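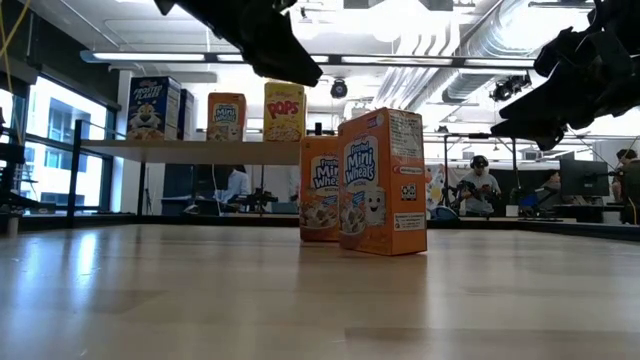 Shelf Work: What Changes for People When Arms Do the Restocking
Project report, Work and Technology course
Vangelis Chrysikopoulos

1. Why this question

Most of what I read before starting this project came from companies that sell automation, and it all says the same thing. The dull work goes away and the workers move up to something better. I wanted to see if that holds for a very plain job, putting boxes on shelves. I picked Vastum, a small grocery fulfillment firm that is trying out two-armed stations from a supplier called Pluria. I visited in February and talked with 12 employees, on shift and on breaks.

2. The job before

A restocker at Vastum took cartons from a cart, checked the label, turned the front to face out and slid the box in. A full shift was 662 items on the target sheet. People told me they rarely thought about the single box. They thought about the cart, who was on the next aisle, and when the truck was due. Two of them liked the job a lot. I mention this because the supplier material never allows for it.

3. The job now

The trial covers cereal and other boxed dry goods. Boxes like these should be the easy case, as they are stiff, they have flat sides and they stand up on their own. Even so, a person stays with each station. That person sets out the goods, watches, and takes over by remote control when an arm stalls. At Vastum this role is called "operator," and it pays the same as restocking.

During the session I timed, a station handled 77 boxes in an hour. The operator stepped in on nine of them. Most of these were small things, such as a box turned the wrong way or two boxes too close together for the fingers to get between. Vastum counts all 77 as automated. I don't think that is fair, and the operator I sat with didn't either.

4. What people said

The backs and knees are better. I heard this from almost everyone and I believe it. But the new tiredness is in the eyes and neck, and there is no rule yet for breaks from it. A woman who had moved over from the aisles said she used to finish a shift knowing what she had done. Now she finishes knowing what the arm didn't do.

Several people also said they talk less. On the aisles you could chat and keep working. At a station you are supposed to watch.

Training was one afternoon. The manager told me 200 hours of practice makes a good operator - which nobody at the site had reached when I visited.

5. Limits of this report

One site and one month is very little. The manager was in the room for four of my interviews, and those four were the most positive. I asked Overo, the firm that runs staffing for Vastum, how many restocking jobs would be left after the trial, and got a brochure back. A second company, Stergiou, agreed to a visit and then canceled.

6. What I think so far

The work has changed more than it has shrunk. Somebody still has to care which way the box faces. What I can't find is the step up that was promised, in pay or in title or in anything else the operators could point to. If I continue this next term I would ask to see the step-in logs, which Vastum keeps but does not share with the operators.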